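Sorting the seed swap stock

Posted Sep 1, 2019

I have been saving seed for the Puswood garden group since March of last year, and most of what I know about it comes from doing it wrong first. A few people asked me to write down how I store things, so I will.

The main point is dryness. Beans and peas should be dry enough to crack under a hammer before they go in a jar. If they dent, they need more time. I spread mine on newspaper in the back bedroom with the door shut and the window open a little.
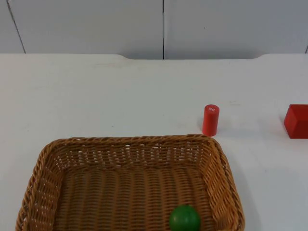 Lettuce is slower. The heads ripen a few at a time and the fluff gets into everything, so I cut the stalks and let them finish indoors, upside down in a paper bag. Once a day I give the bag a shake. Beans in the pod can go in something more open. A shallow woven basket with small gaps in the sides, like the one in the photo, lets air through well enough for pods, but lettuce seed would be out through the weave by dinner time.

Tomatoes are the messy ones. I scoop the pulp into a jar with a little water and leave it three days, until there is a skin on top and it smells bad. Then I rinse it in a sieve and dry the seed on a plate. Paper towels work too, but the seed sticks and you end up planting bits of towel. I did that with 50 Landach plum seeds and they came up fine, so it's a matter of taste.

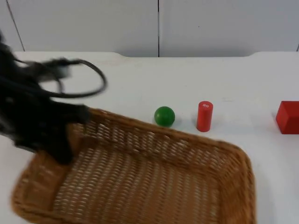
Vol. 3, No. 11

Labels go on the same day. I write the name, the year and which bed it came from. Two years ago I had a jar marked "good squash" and I still don't know what it was. Pencil holds up better than the marker I used to buy, which faded on the windowsill.

Squash is also the one that crosses. If you grow two kinds of the same species close together, you need to tape the flowers shut and pollinate by hand, or accept what comes. I accepted what came one summer and got a pale thing with the texture of wet rope. The Grabner pumpkins I tape.
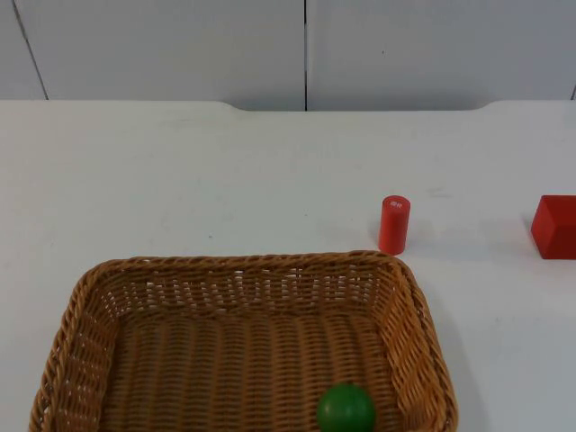
Wicker basket on the white table.

For the swap itself I put up small packets. Beans go 11 to a packet, which is enough for a short row. Lettuce I do by the pinch. Last time there were 100 packets on the table and the beans went first - they always do. If you bring your own, please don't bring hybrids saved from the store. They will grow, but I can't tell anyone what they will get.

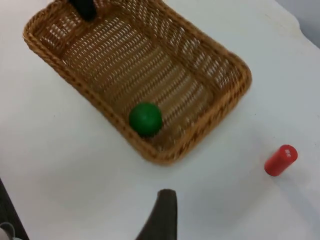
Jayanthi Suvarna wrote to say that she keeps her jars in the fridge and still gets good germination from onion seed in its third year. I have never had onions last past two, so I've moved mine to the bottom shelf, behind the mustard.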